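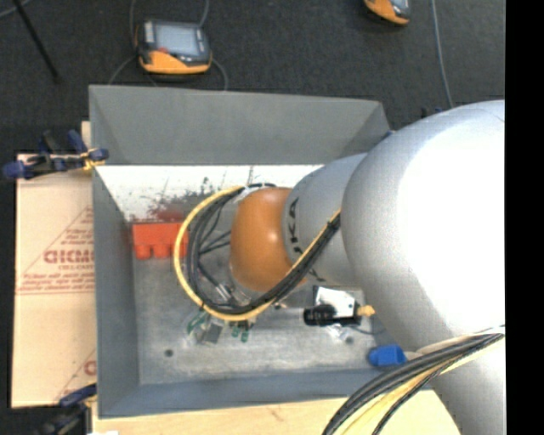
# Rodham bin set – README

September release
By Oduor Swai

Print this page | E-mail this page

Rodham is the set of recordings our robotics club made for the bin-picking class project. It holds 2,000 picking attempts by an industrial arm over an open metal bin. The club is open to all students, and most of us had never run an arm this size before the fall.

## What is in it

Each attempt is one folder with:

- color stills from a fixed camera at the workspace
- joint positions in a plain CSV file
- a short text note by the student at the pendant

Stills are numbered from the start of the attempt. The longest attempt has 256 of them; most have far fewer. The CSV uses the controller's own clock, so line it up with the stills by row number and ignore the time column.

## How it was recorded

The bin is clamped to the bench and stays there for a whole session. Objects are small parts in mixed colors, some with clear pieces that are hard to pick out against the worn gray floor. We did not clean or paint the bin. Stains and scratches on the inner walls are part of the set, and a detector that treats them as objects needs more training.

Students worked in teams of 2. One drove the arm and the other wrote the note. Teams swapped after every tray of parts, and the note file gives the team name: Uko, Ruangrit or Hernau.

## Splits

There are 4 parts: train, validation, test and "odd". The odd part has attempts where the arm stopped early or the note is missing. Please don't report scores on it. Hernau's attempts are all in test, so the test scores show how a model does with drivers it has not seen.

## Known problems

- The arm and its cables hide part of the bin in almost every attempt. There is no second view.
- Bright spots on the arm wash out in the stills. Lowering the exposure made the bin too dark to label, so we left it.
- Uko's first notes use "left" for the driver's left. Later notes use left as seen in the stills – check the header line before you mix them.
- Blue parts are rare. Red and green are more common.

## Use

Free for class and club work. Keep this file with any copy you pass on. If you find a wrong label, send the folder number and the still number to Oduor at the club desk, and it will go in the next release.

This site uses cookies to remember your settings. Accept | Decline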